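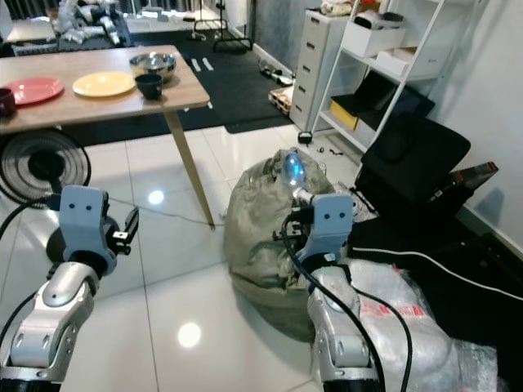
## Sitzsack auf Fliesen: Füllung, Rutschen, Reinigung

**fankhauser_s**
Mein Sitzsack (olivgrau) sackt seit Mai immer weiter zusammen. Boden ist weiß gefliest, kein Teppich darunter. Laut Etikett Füllvolumen 139 Liter, EPS-Perlen. Nachfüllen oder komplett tauschen?

**Remzi_T**
Nachfüllen. EPS verliert unter Last Volumen, die alten Perlen bleiben aber brauchbar. Ich habe rund 80 Liter ergänzt, Marke Plirkeck. Vorher prüfen, ob ein Innensack vorhanden ist.

**duangjai.n**
Widerspruch. Verdichtete und neue Perlen gemischt ergeben bei mir eine ungleichmäßige Sitzfläche. Ich würde komplett tauschen.

**Remzi_T**
Kann ich nicht bestätigen. Nach dem Einfüllen muss man den Sack mehrfach wenden - sonst bleibt das neue Material oben liegen.

**fankhauser_s**
Innensack ist vorhanden, Reißverschluss ohne Schieber. Geht das mit einer Büroklammer?

**duangjai.n**
Ja. Klammer durch die Öse, langsam ziehen. Perlen nur im Bad umfüllen, Fenster zu, Ventilator aus. Die laden sich statisch auf und haften an jeder Plastiktüte.

**chutima_m**
Zum Rutschen: dünne Antirutschmatte, etwas kleiner zugeschnitten als die Auflagefläche. Die Fliesen vorher entfetten. Und keine Flaschen auf dem Sack abstellen, die Oberfläche gibt beim Hinsetzen nach.

**Remzi_T**
Matte ja, aber keine aus Weich-PVC. Meine hat auf der Glasur Ränder hinterlassen.

**fankhauser_s**
Gut, ich fülle erst einmal nach. Bezug kommt vorher bei 30 Grad in die Wäsche.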